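Ticket 3754 – Planet carrier, gear set binds after reassembly
Product: Brundeck reduction stage, planetary
Opened by: Ashton Lockyer, Stillbridge
Assigned to: Reece Mellor
Status: Open, waiting on parts
Opened: Saturday, May 5, 2018

Reported fault
Output stage turns freely for part of a revolution, then tightens and needs noticeable force to get past the tight spot. Fault came back after regreasing. No load on the output. Customer has had the stage apart twice and is not certain the planets went back in their original positions.

Entry 1 – R. Mellor
Asked Ashton to strip the stage again, clean everything and lay the carrier and planets out on the dark mat before touching the ring gear. Dark backing matters with these. Bright teeth on a white floor or a white bench are very hard to inspect and small parts go missing.

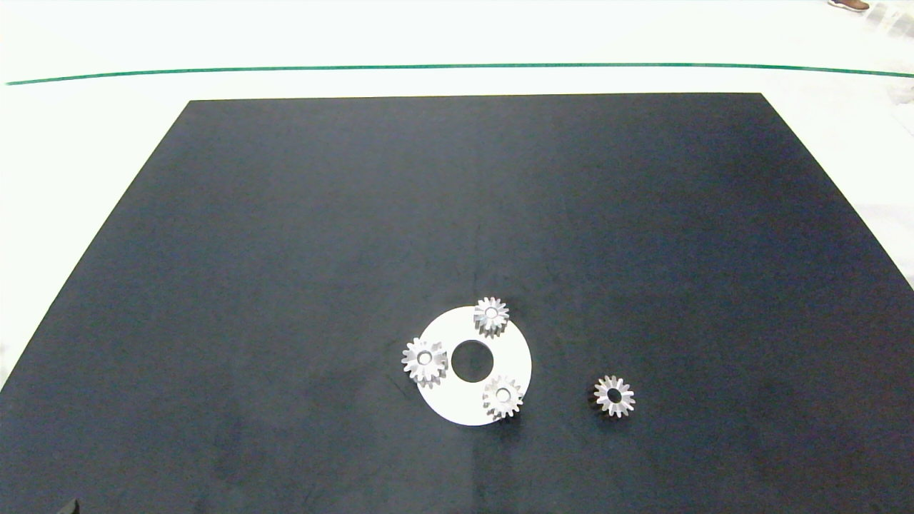

Cleaning was done with solvent and a nylon brush, no wire. Please do not use compressed air on the bores, it drives grit into the pin fit. Each planet should drop onto its pin under its own weight and spin without wobble. If one has to be pushed, stop and mark it.

Ashton reports all planets drop on without force. Tight spot still present with the stage dry, so grease is ruled out.

Entry 2 – R. Mellor
Next step is to swap one planet at a time for the spare and turn the stage by hand after each change. If the tight spot moves or disappears, the fault follows the planet. If it stays put, look at the ring gear or the carrier. Keep the removed gear on its own and well away from the others, they are impossible to sort by eye once mixed.

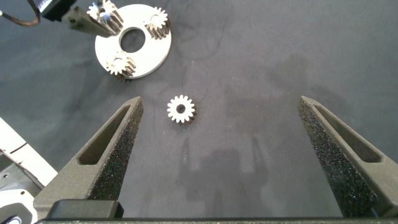 Results by position, as phoned in:
Position A swapped – no change
Position B swapped – tight spot gone
Position C swapped – no change
Original gear returned to B – tight spot back

Repeated the B swap to be sure and got the same result. Torque at the tight spot was 200 mN·m against 15 mN·m for the rest of the turn. The carrier itself looks to be in the clear.

Entry 3 – S. Cao
Taking over the tooth inspection from Reece. A gear should be checked face-on first, under a strong light, for chipped tips and uneven gaps. Then roll it and look along the flanks for a raised edge. Burrs hide on the back end of the tooth more often than the front.

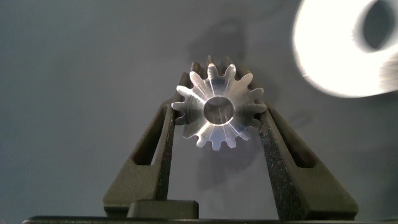
Fig. 3: Spur gear held upright for a face-on check of the teeth and bore.

No chipped tips found on the gear from position B. Ashton can feel a raised edge on one flank with a fingernail – could be a burr from the last strip-down, could be from manufacture. Do not file it. Filing changes the profile and the stage will be noisy even if it turns.

Entry 4 – S. Cao
Ashton asked whether the carrier should be replaced as well. Marks on the face are cosmetic unless they catch a fingernail. What counts is the pin holes and the flatness. Lay a straight edge across the plate on both sides of the centre hole and check for light.

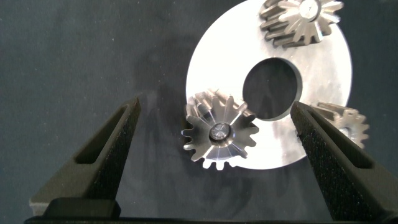
Fig. 4: Disc with its large centre hole, faint smudges and small scratches on the face.

Straight edge check passed on both sides. Keeping the existing carrier.

Action
Order 2 replacement planets from Tovonano, one to fit and one to hold as the new spare. The current spare stays in position B until they arrive. Bag and label the rejected gear and return it with the packing slip. Leave this ticket open until the hand-turn test has been repeated with the new gear and the torque figure has been added below.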